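Reading group: requesting multiple copies of a novel for a discussion series

Posted in Books and Reading Groups

Our reading group at the Dokaditz branch has chosen a recent novel, The Salt Ledger, for its May discussion. The branch holds 2 copies and we have 17 registered members. The book runs to 469 pages, so members will need it well before the meeting. Is there an approved way to borrow a full set, and may the group keep it beyond the usual loan period? We would also welcome advice on dividing a novel of this length over more than one session.

Posted by Munshi

Reading sets are requested through the group loans desk and not through the ordinary hold system. The request must be made by the member named as group contact, and it should state the title, the number of copies and the date of the final meeting. Sets are lent for eight weeks. One renewal is permitted, provided that no other group is waiting.

If the desk cannot supply every copy from one branch, it will draw on Korance and other branches in the district. Editions may differ in such cases. Groups are advised to refer to chapters in discussion, as page numbers will not match.

With regard to length, the novel is in four parts, and the end of part two is a suitable place to stop. The second half changes narrator, and members who read ahead tend to give away the reason. Two sessions, four weeks apart, should be sufficient.

Iresha Miah, Reading Groups Desk
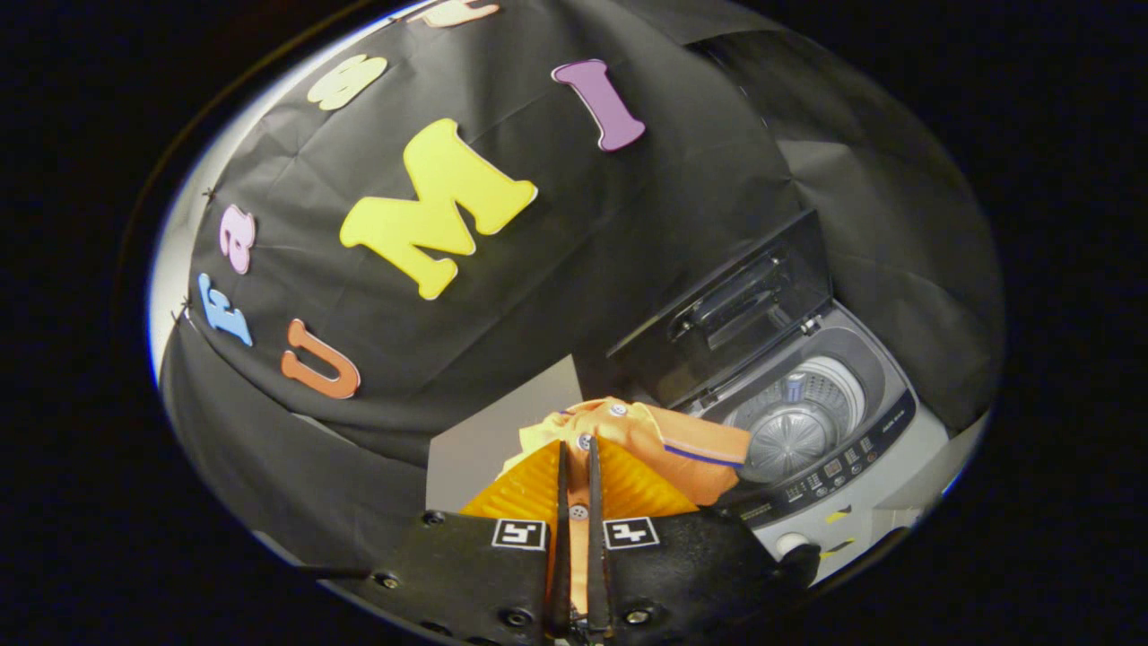 Foam letters on black fabric.

Our group read this one last year and did it in a single evening, which was too much. Several members had not finished, and the ending was discussed in front of them. I would support two sessions. The opening chapters are slow – the harbor material especially – but the sisters' letters in part three are worth the wait.

Large print copies are counted separately and should be listed on the form.

Fenon reader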